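Support > Kitchen Fittings > Ticket 1078
Filed under: Dishwashers and Sinks, Residue and Spotting
Last updated: Saturday, December 25, 2021

Subject: Specks on ceramic after normal cycle, Stedton kitchen

Two small dark specks remain on the outer wall of a large cream bowl, low down, one of them toward the side. Glaze is matte. Need to establish whether this is food residue, metal marking or a glaze fault before the bowl goes back into use. The base has small stamped characters and a triangle, too faint to read, so no care rating can be confirmed.

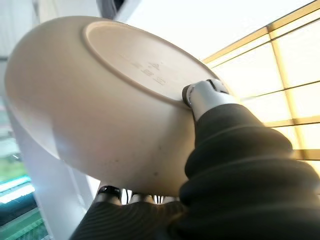 Colette Delorme: Try a paste of baking soda on one speck only. Metal marks lift with it, glaze pits don't. Leave the bowl out of the machine until you know.

Paste applied, left for 15 minutes, wiped with a soft cloth. Result to be logged at next check. In the meantime all large bowls are to be hand-washed in the single basin and drained in the dark rod basket, set on the rear ledge.

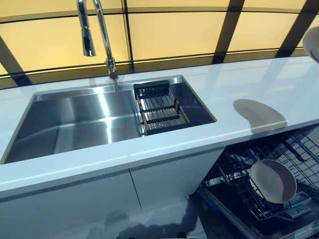

Hand-washing also takes the lower rack out of the question as a source of contact marks – the tines were last inspected in October and two tips had lost their coating. Replacement caps are on order from Truvard. Delivery was quoted at about 2 weeks.

Plates are still going through the machine. Load them upright with space between, cutlery basket to the right, and check the rims after each cycle.

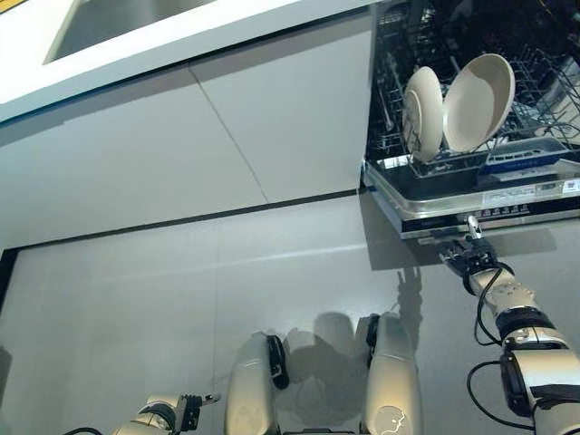
Posted by Albane Fleury, Kudton Support

Status changed to Pending. Please run one empty cycle on the hottest program, clean the filter, and report whether any plate shows similar spotting. Do not use steel wool on the bowl.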